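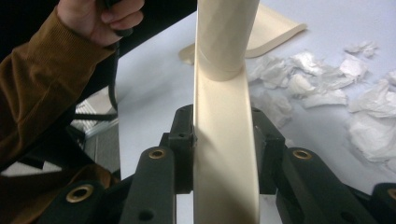 Cream plastic strip, upright.

December, 9:40 p.m.

Rained until lunch. Drove to Wodbridge for the paint and they had the wrong white again, so I took two cans of the other one and will live with it. Filled up on the way home.

Back bedroom ceiling got its first coat. The patch over the window still shows through. My neck hurts.

The water bill came, $136, up from last time. I called and was on hold so long I made soup.

Read 4 pages of the Osagie book and fell asleep in the chair. Need to mail the package to Judton tomorrow before the counter closes, and buy stamps.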